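Category: Work & Volunteering / Calls for Participants
Posted 15/11/2019 by L. Godoy

Folders and packers wanted for the Garkcombe bedroom study

The Fendlow Household Project is looking for people to take part in a study of how bedrooms get tidied. We want people who fold clothes, straighten beds and pack boxes at home and who are willing to do it in our rooms at Garkcombe. You don't need any training. We are not looking for people who are especially neat, and if you hate folding we would still like to hear from you.

Each participant comes in for two sessions. In the first you work on a bed with a small number of items on it. You pick up what is there, fold it the way you would at home, and put it where you think it belongs. In the second session we ask you to do the same job following a short printed guide. Both sessions use the same bed and the same kinds of items.

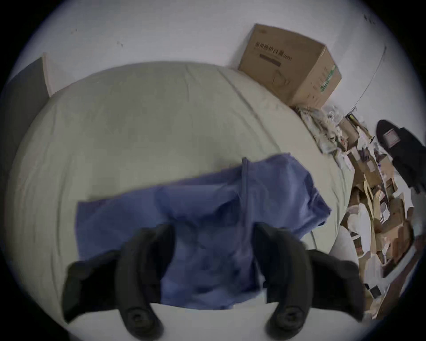
The items are everyday ones: blankets, shirts, lightweight garments, towels and pillowcases. Some are easy to fold and some are not. Thin, slippery fabric tends to take people longer than they expect, and you are free to start over as many times as you like. We don't time you against anyone else. We do write down the order in which you handle things, because that is the part we know least about.

What you would be doing

You will shake out and fold soft items, smooth the sheet, and clear the surface of the bed. You may be asked to sort things into "keep out" and "put away" piles. In some sessions there is a carton to pack as well, and you decide what goes in first. If you would normally leave something on the bed, leave it and tell us so. Small items that aren't clothing are sometimes mixed in with the clothes. What you do with those is up to you.

The work is light. You will be standing and leaning over a bed for most of the session, with breaks when you want them. Nothing you are asked to lift is heavy. Chairs are provided, and you can fold sitting down if you prefer.

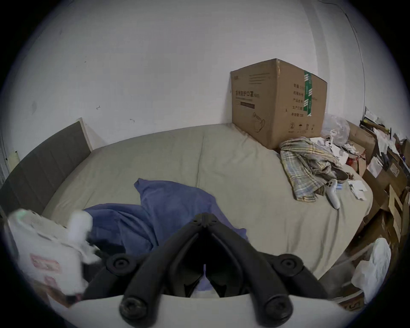
L. Godoy

I run the sessions and will be the person who answers your message. A few things that people have asked me since the first call went out in April:

The rooms are ordinary bedrooms with beds, headboards and plain white walls. We reuse cardboard cartons, so the printing on the outside has nothing to do with what you will be packing. A mask carton holds shirts perfectly well.

You can bring a friend to wait with you, but only one person works at the bed at a time. Wear what you would wear to do chores. Please leave rings and bracelets at home if they snag on cloth.

Bedding is washed between participants. If you are sensitive to detergent, put that in your message and I will set aside items washed in plain water.
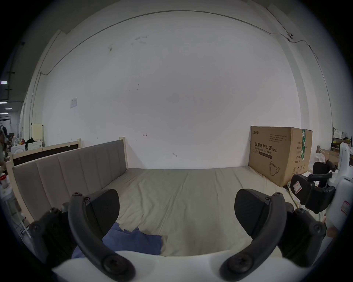
Who can apply

You should be 18 or over and able to get to Garkcombe on your own. We have places for 77 participants. People who took part in our kitchen drawer study at Vellenus are welcome to apply again. We would like a mix of people who live alone, people who share a room, and people who do the laundry for a whole household.

Payment

Participants receive $100 after the second session. Bus fare is paid back if you keep your ticket. If you come to the first session and decide not to continue, you will be paid half.

How to apply

Write to the Fendlow Household Project, Box 667, Garkcombe, or leave your name at the front desk. Tell us which times of day suit you, how often you fold laundry, and whether anyone taught you to do it a certain way. A couple of lines is enough. We will reply either way.

Shares: 2
Comments are closed

Related calls
Kitchen drawer study, Vellenus: results meeting
Part-time linen sorter, Garkcombe
Shoe rack and hallway survey: households needed
Front desk assistant, Fendlow Household Project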